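Tritia Chaise Longue, Floral

Home > Seating > Chaises and daybeds > Tritia

Item 325
Made to order in 8 weeks
Sold with or without the cushion set

The Tritia is a full-length chaise in the Victorian manner, with a show-wood back and upholstered arms at both ends. The back is high at the right and drops toward the left, so it has to be seen from the front. Most customers put it under a window or across the end of a bedroom. Please check the direction of the back before you order. The left-hand version, where the high end is on the left, is called Melis and is priced the same.

Cushion covers, seat cover and bolster cover are ordered as separate lines, so a worn part can be replaced later without sending the whole piece back to the shop.
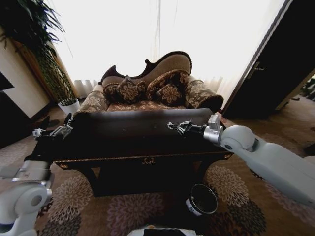

Wiesława Brzozowska

The back is framed in dark carved wood, with a scalloped top edge and a small pointed finial at the low end. We do not offer the frame in a painted finish. Small differences in the carving from one chaise to the next are normal.

Two fabrics are used on the chaise itself. The inside of the back is a light tan. The seat and arms are in a floral of brown, cream and gold. Customers sometimes ask for the floral on the back as well. It can be done at extra cost and adds 2 weeks to the order.

The right arm is a thick round bolster, and the left is a lower rolled arm. People who read on the chaise generally sit against the bolster end with their feet toward the low arm. If you plan to nap on it, order the softer seat filling, called Cledilley on the order form. The standard filling is firmer and easier to get up from.

Cushion set

The set is 4 cushions in chocolate brown with large cream and gold flowers. They are not all one size. The smallest fits in against the low arm, and the bigger ones go along the back. With the full set in place there is less depth left to sit on, so you may want to take a couple off for daily use. Single cushions can be bought if you only need one or two.

Table

The long dark table shown in front of the chaise is the Celov. It has a glossy top, curved legs, and thin gold-colored lines on the apron, with a small ornate brass piece at the center. It is sold separately. The top shows dust and fingerprints quickly in a bright room. Wipe it with a soft dry cloth and use coasters.

Care

Vacuum the seat and arms with the brush attachment, on low. Blot spills with a white cloth and do not rub. Covers are dry clean only. Direct sun will fade the brown over time, so keep a sheer curtain drawn if the chaise stands at a window. Dust the carving with a dry paintbrush.

Delivery

The chaise comes in one piece and does not come apart. Measure your doors, the stairs and any turn on the landing before ordering. Two people bring it in and take away the wrapping. Returns are accepted on standard fabrics only, and the buyer pays the return freight.

Fabric samples are free. Give the item number and say whether you want the seat floral, the back fabric or the cushion print.

Page updated 2018-08-02. Orders placed in July keep the old price.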